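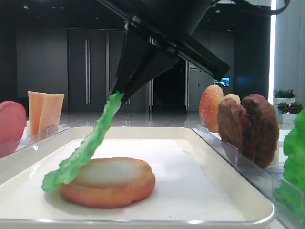

Slide 1. Good morning, and thank you to Rosario Villa for the invitation. My subject today is the small layer of software between the planner and the gripper, which in our group we call Carnum. The planner thinks in poses: it says "leaf above bun, release". Carnum must decide what a pose means when the object is long and hangs. Look at the lettuce, how it goes down from the fingertips over the edge of the bun and its lower end is already on the tray. For our first version this was an error. The code took the centre of the leaf from the camera and tried to put it on the centre of the bun, and it did not know that one end had already touched.

(Pause. Ask who in the room has worked with thin objects.)

Slide 2. What we changed. Now each object in the list has a "first contact" point and a "last contact" point. For a patty they are almost the same point, so nothing changes. For a leaf they are far apart, and the controller moves from one to the other while it goes down. Annunziata Mancuso wrote this part and she can answer the hard questions better than I can.

The loop for the arm runs at 200 Hz. The pose estimate comes much more slowly, so between two estimates we predict. Please say this slowly, because last time in Grestent many people understood that the camera also runs at 200.

Slide 3. Perception of clear parts.

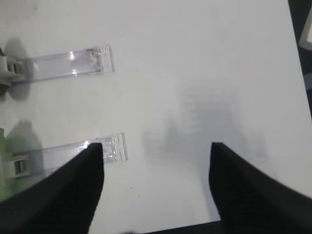 Wrist view: two clear clip pieces on white bases, left side.

I find this view more difficult than the first one. The table is white, the plastic is clear, and what the camera really receives is some bright lines at the edges and at the moulded ends. The grey shadow in the middle has more contrast than the clips have. Our old segmentation liked this shadow very much and gave it a high score as an object.

Two things helped us:
- We calculate where the gripper shadow should fall from the joint positions, and we lower the score there. We do not remove it fully.
- We trained again with 400 extra wrist images, labelled by hand by Nazareno Longo. He marked only the ends of the clear pieces and left the middle without a label.

Depth is still bad on these parts. We take the height from the table plane and add the known thickness. I know this is not elegant.

Slide 4. Tooling. The log viewer is named Marras. It shows the planner state, the two cameras and the finger opening on one time line. If there is time, open the recording from Monday and go to the moment of the second grasp. If there is no time, go directly to slide 5.

Slide 5. Open points. The contact points are still written by hand for every new object. Tullio Santoro is trying to learn them from the logs, and he hopes to have first numbers in March. Questions now, please, and the code for the shadow mask is on the Nallska server under "tools".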